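4.2 Clutter sorting with two arms

We collected 428 demonstrations of the sorting task at the Kalurberg site, all in November, with both arms teleoperated. Objects are used drink containers, caps and small packaging, dumped on the table by hand before each episode. No fixed layout. The target is the bowl. Wall pattern was changed between batches, table surface too, to keep the policy from latching on to the background (see Sec. 3).

Policy is the Lallier baseline with our Ganen action head, trained for 100 epochs. Same weights for both arms, 2 seeds. We also tried the Joshi sampler but it was slower and gave no gain, so dropped from the tables.

Main failure: small caps. Fingers close above them or push them away, and the policy then retries at the same spot. Cartons lying flat are easier then expected. Bottles roll. When both arms go for the same item one should yield, and mostly does, but we have no explicit rule for it; this comes from the data only. Episodes with a collison were stopped by the operator and counted as failed.

Figure 3. Sorting setup, both arms over the table, right gripper above the bowl. 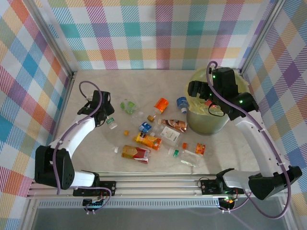
4.3 Ablations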